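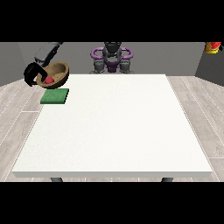
A simulated robot holds a bowl with a ball in it beside a green pad, with the rest of the table clear.

Simulation results must be labelled as such under new robot testing code

June 14, 2022

Firms and labs that publish results for robot arms handling household objects will have to say plainly which figures come from simulation and which from a real machine, under a code of practice released today by the Clendmont testing group.

The code, called the Pisus Code after the shared set of tasks it grew out of, covers table-top work such as picking up, carrying and putting down bowls, cups, blocks and similar items. It is voluntary. Labs that sign up may use the Pisus name in papers and product sheets, and can lose that right if they are found to have broken the rules.

The main rule is short. Any success rate must be printed next to the word "simulated" or "physical", in the same size of type. A footnote will not do. Where a figure mixes the two, it has to be split.

Simulated tests must be run at least 1000 times for each task before a success rate can be quoted, and physical tests at least 100 times. The starting positions of the objects have to be drawn afresh for each run, within limits that are published before testing begins. Runs that crash because of a software fault may be left out, but the number left out has to be given.

An early draft, sent round in January, asked for the same number of physical runs as simulated ones. Smaller labs objected that this would tie up a machine for weeks on a single task, and the figure was brought down. The group says it will look at it again once it has a year of returns.

What counts as a success

Much of the code is taken up with deciding when a task has been done. Labs have tended to write their own definitions, and the group found that the same task name could mean quite different things from one report to the next.

For tasks in which one object is carried inside another, the code now sets out three conditions. The outer object must end up within the marked target area, such as a pad or tray. The inner object must still be inside it. The gripper must have let go and moved clear, and both objects must stay put for 2 seconds after that.

A run that meets the first two conditions but ends with the gripper still closed is to be recorded as incomplete. Incomplete runs count as failures in the headline rate, though labs may list them separately.

Tipping is allowed during the carry. The drafters considered a limit on how far a bowl could be tilted and decided against it for rigid contents, on the grounds that a ball which stays in the bowl has been carried safely. A separate section for liquids and loose grains does set a limit, and that section is marked as provisional.

If the inner object falls out and the robot puts it back, the run may still pass, provided that it happens within the time allowed and without help. Any contact by a person ends the run.

Cameras and records

Each published figure must be backed by recordings. The code asks for at least one fixed view that takes in the whole working surface, and says that it should not be changed between runs. Views from the wrist of the arm are welcome as an extra but cannot be used alone to judge a run.

Recordings of failed runs have to be kept for as long as those of successful ones. Stills and clips used in publicity must carry the simulated or physical label too, and a clip that has been speeded up must say by how much.

The group reviewed 2761 recorded runs while it was writing the rules. It has not published a breakdown by lab, and says that the recordings were lent on the understanding that it would not. It does say that the commonest cause of disagreement between reviewers was a run that stopped early, with the object over or near the target and no clear release.

Two reviewers must now judge any run that the scoring software marks as borderline. If they differ, the run is scored as a failure.

Clear tables and cluttered ones

Labs will also have to state how crowded the work surface was. The code uses two grades. "Clear" means that only the objects named in the task are on the surface. "Cluttered" means that at least one other object is within reach of the arm. Results for the two may not be added together.

A third grade, for shelves and drawers, was dropped from this edition for lack of test data. It is expected to return in the next one.

For simulated tests, labs must name the software and version used, and give the weight and friction values set for each object. Where those values were changed during a series of tests, the results before and after the change have to be reported separately.

Who has signed

Hartley, which makes grippers for laboratory and kitchen use, has signed and says its product sheets will be changed over the summer. Gruller, which sells simulation software, has also signed. It plans to add a report template to its next release so that the labels are filled in by default - users will be able to edit the text around them but will have to confirm before taking them out.

Both firms took part in the drafting. Hartley had asked for a separate class for two-armed robots, arguing that a second arm can steady an object and make the task easier. The final text keeps a single class but requires labs to say how many arms the robot has and how many were used in the task.

The code does not deal with the safety of people working near robots, which is left to existing standards, and it sets no pass mark. A lab may publish a low success rate and still use the Pisus name, so long as the figure was arrived at in the proper way.

Results already in print do not have to be reissued. Labs that quote an older figure in new material must either add the label or mark it "not tested to code".

The full text, the scoring sheet and a blank report form can be had free of charge from the Clendmont group. Comments on the provisional section for liquids and grains are open until the end of January.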